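Standberg Area Forum > Food & Festivals > Morris Street Chili Supper, anyone going?

porchlight_22
Okay friends, it's almost September and you know what that means! The chili supper is back on Morris Street and I'm already planning my whole day around it. Last year I showed up at noon like a fool and waited 45 minutes for a cup of the white bean (worth it, but my feet did not agree). Is it better to go early, or wait until the lunch crowd clears out?

gravyboat
Early, early, early. We park over by the Vustden lot and walk, and it's a pretty walk if the weather behaves. Get the cornbread first, before you even look at a bowl of chili, and thank me later. 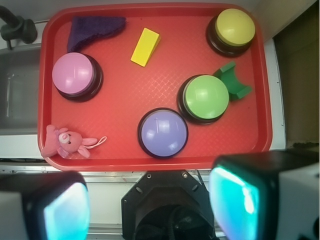 3 min read

porchlight_22
Oh, the cornbread! I forgot all about it. Is it still the sweet kind? My mother would never forgive me for saying so, but I like it sweet.

tin_ladle
I'm going to disagree with gravyboat, very kindly. Early is fine if you want the mild pots, but the hot ones need time to sit. I went at 4 last year and the smoky one from the Stollance table was twice what it had been at lunch. I still think about it.

gravyboat
By 4 they were scraping the bottom, though! My sister-in-law got half a cup and a cracker. And yes, it's sweet, with honey butter if you ask.

tin_ladle
Half a cup of that is better than a full cup of most things, is all I'm saying.

mossy_creek
We've got kids, so we do the middle of the afternoon and just take what's left. Mine only eat the cheese and the crackers anyway, so I can't say I've ever felt cheated. Does anybody know if tickets are still cash only? I got caught short last time and had to walk all the way back to the car.

gravyboat
Cash for tickets, cards for the pie table. Bring small bills if you can.

porchlight_22
There's a PIE TABLE? How did I miss that? All right, I'm going early for cornbread and then coming back at 4 for the smoky one, so you can both be happy with me.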